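Cidora Disassembly Cell: Operator Guide
Section 7. Running the cell for visitors

7.1 Before you start

Use this section for open days, school groups and customer visits. For normal production, go back to Section 5. The demonstration takes 30 minutes with questions. Do not book groups closer together than 90 minutes, as the cell has to be reset by hand and checked each time.

You need two trained people. One is the operator and stays at the control station. The other is the host and stays with the visitors. The host does not touch the controls, and the operator does not give the talk.

Set-up, morning of the visit:

1. Switch on both arms and let them finish their self-check.
2. Load program 41 (Visitor, reduced speed). Do not run the production program with guests in the room.
3. Lay the demonstration tower on its side on the slatted table, open side up, with the side panel already off.
4. Push the tower against the stops. If it can be moved by hand, it is not against the stops.
5. Set the fixture plate to the left of the tower and fasten it.
6. Check that the processor recess in the plate is clean and has nothing in it.
7. Put the floor line down 245 cm from the table edge.
8. Test both stop buttons, one at the control station and one at the host's position.

CAUTION: The demonstration tower must be unplugged and have no power cord attached. Leave it unplugged for at least an hour before anyone reaches inside.

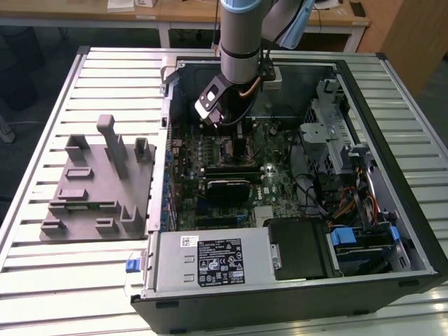
Visitors ask more about reach than about anything else, so run the approach move first and talk over it. The arm comes down from above into the case and stops over the motherboard. Have the host point out how little room there is. The power cables, in orange, red, yellow and black, loop through one side of the chassis, and the drive cage stands close by. A group that has seen this will understand why the next steps are slow. If the arm stops early with message E-12, a cable has usually sprung up into its path. Press Hold, tuck the cable back, and restart from step 1 of the talk.

Note: The Brellthorpe site uses an older fixture plate. The positions in program 41 are not right for it. Ask Arne Hamann for the Brellthorpe file.

7.2 Running the demonstration

1. Host: bring the group to the floor line and give the safety talk (card A).
2. Operator: press Start. The arm moves to the approach position and waits.
3. Host: give the approach talk. When finished, raise one hand.
4. Operator: press Continue. The cell opens the processor socket.
5. Operator: watch the force reading on the screen. If it turns amber, press Hold and wait. If it turns red, press Stop and end the run.
6. The gripper lifts the processor and carries it to the fixture plate.
7. When the gripper is clear, the program pauses by itself. This is the best time for questions.
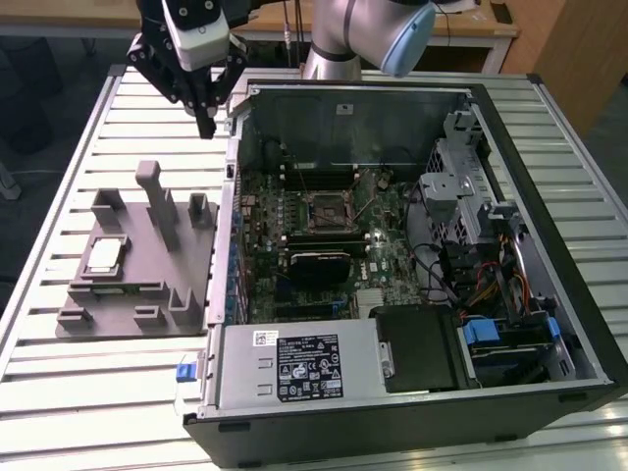

During the pause, both arms stay powered. Visitors must stay behind the line, even if nothing is moving. If someone wants a closer look, pass around the loose processor from the host's box. Never take one from the plate.

Keep the pause under five minutes. After that the program times out and the arms go back to their home positions with no warning tone. This surprised a few people at the June open day in Doltstead, and Angeliki Mitsotakis-Vlachou has asked for a tone to be added in the next release.

8. Operator: press Continue to end the run, or select Reverse if the group would like to see the processor put back.

Reverse takes nearly twice as long as removal. Leave it out for young children.

7.3 The wrist camera view

The wall screen can show the view from the wrist camera. Turn it on with the key marked View 3. Most groups prefer it to standing and looking over the table, and it lets people at the back follow the work.

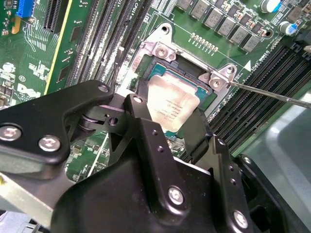

Photo: Cauã Holanda / Jõgi demonstration room

The processor socket should be near the middle of the screen, and the gripper will fill much of the lower half. If the socket is out of view, the camera mount has been knocked. Do not adjust it with guests present. Switch the wall screen to View 1 and carry on.

7.4 After the visit

1. Send both arms home and switch to Hold.
2. Return the processor to its socket by hand if Reverse was not used.
3. Look over the socket with the magnifier. Bent pins mean the board must be replaced before the next group.
4. Write the number of runs in the visit log.
5. Take up the floor line.

Report faults to Rodel Abella. Booking questions go to Lambros Chatzigeorgiou.

Section revised October 7, 2021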